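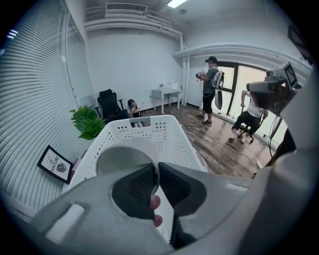 Keeping a Small Office Clear: Storage and Tidying in the Catterall Building

Project report, Interior Planning, second year
Engelbert Zwahlen
Advisor: Beverley Garside
June 2023

1. Background

Room 11 in the Catterall Building is a small office that students can sign out for reading, phone calls and group work. It has a mesh office chair with a headrest, a small white table against the back wall, and horizontal blinds along one side. It has no cabinet or shelves. Things that come into the room tend to stay there, and by the middle of the term the table is usually too full to work on.

My project was to find a way of clearing the room that any student could do before leaving. I did not want to add furniture. The room is small enough that a cabinet would take up floor space people use, and the department had no money for one.

2. The first attempt

In April I tried a set of stacking trays on the table. I labeled them for paper, cables and cups. The trays worked for paper. Cups did not fit once a second tray was placed on top, and the cables hung over the side and got caught on the chair. The trays also used up most of the table, which was the surface I was trying to free. I took them out after two weeks.

Beverley suggested looking at the floor as a place to put things temporarily – a single open container that could be carried out of the room when it was full. I had been avoiding the floor because the plant and the framed picture are already there, and I thought one more item would make it look worse.

3. Choosing the container

I wanted something light, open at the top and easy to wipe out. I borrowed a cardboard box, a fabric bin and a plastic laundry basket and left each one in the room for a while. The cardboard box got soft at the bottom after someone put a cup in it that still had coffee in it. The fabric bin folded in on itself whenever it was close to empty, so people missed it or dropped things beside it.

I kept the laundry basket. It is white plastic with rows of small round holes, and the rim is wide enough to hold on to when you carry it. The color goes with the table and the pale walls. The holes are small, but pens and paper clips can still be hard to find among the bigger things, so I asked people to leave those on the table.

4. Procedure

The instructions are taped inside the door. The current version reads:

Put the basket on the floor where you can reach it from the table.
Pick up cups and other small items one at a time and place them in the basket. Empty cups first.
Leave white boxes on the table. They are in use.
Push the chair back to the wall.
Carry the basket to the kitchen and unload it. Bring it back.

The line about white boxes was added after a box of another group's samples ended up next to the kitchen sink. The group was using them for a materials course and was not happy. An earlier version also told people to open the blinds. I removed that step, as some people prefer them closed when the sun is on that side and the setting has nothing to do with storage.

5. The picture and the plant

The black-framed picture with the words "LIVE OF NATURE" and a leaf pattern leans at the base of the blinds, close to the plant. I asked whether it could be hung. The answer was that new holes in the walls need approval from the building office, and I did not get a reply before the end of the project. I have left it where it was. The plant also stays on that side for the light.

Both of them limit where the basket can go. If it is pushed too far toward the blinds, it touches the leaves – a few people mentioned this – and if it is left in front of the door it gets kicked. Some users also like to sit on the floor, and they need space along the back wall. A mark on the floor would help, but I have not tried tape there yet.

6. Results

I asked users to write a short comment on the sign-out sheet. Most comments said the table was easier to use. Two people wrote that the basket was full when they arrived and they did not know whether they were supposed to empty it. One wrote that the trays had been better for paper, and I agree with that.

The weak step is the last one. People fill the basket but do not always carry it out. When I did the whole routine myself, the walk to the kitchen and back took longer than the tidying.

7. Next steps

I would like to bring back one paper tray, without the stack, and rewrite the last instruction so that it says who empties a full basket. I also need to ask the building office again about hanging the picture. The basket belongs to me and will stay in the room over the summer.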